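# Gallery: a summer of collecting at Dronimley

We spent most of August gathering examples for Plarnon, our tidying model, and it was easily the most fun part of the project so far! Plarnon learns by copying people. Someone picks up a pair of hand-held grippers, does an ordinary job with them, and the whole thing is saved as one example. Then they put everything back and do it again, a little differently.

By the end of the month we had 3305 recordings, shared between the Dronimley office and our second room in Cindthorpe. The jobs were all small ones – moving a phone, straightening a chair, clearing a corner of a table – and the variety we got out of them was wonderful.

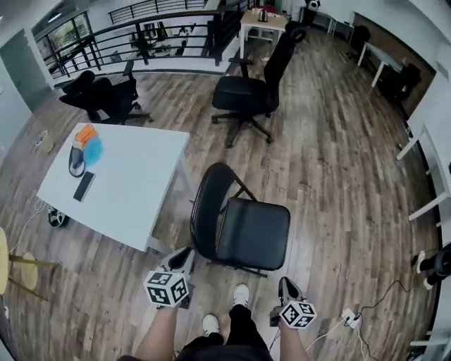
How many recordings does it take before the model learns a new job?

For simple pick-and-place jobs we start to see sensible behaviour at 200, provided they come from several different people. Anything that needs both hands takes a good deal more, and chairs have been the hungriest of the lot with 833 so far.

**Two grippers, two marker cubes.** Each hand gets its own cube with black square patterns on it, which lets us work out where the gripper was and how it was turned. White table on one side, black chair straight ahead, plenty of floor to move about on.

A few notes for anyone planning sessions of their own:

- Swap people often. Everyone has their own way of reaching for things, and the model is better for seeing all of them (left-handers especially welcome).
- Keep the clumsy tries if they end well. A fumble followed by a good second grab is gold dust!
- Keep the marker cubes clean. We lost 126 recordings to bad tracking in the first fortnight, nearly all of them down to smudged patterns.
- Move the furniture between rounds, even if it's only a chair turned a few degrees.

The sorting is done with Vogler, our little in-house viewer, which plays each recording next to the path of both grippers. It's oddly soothing to watch, and you soon learn to spot a good one from the shape of the lines alone.

Cindthorpe goes next, with drawers and cupboard doors on the list – we can't wait to get going.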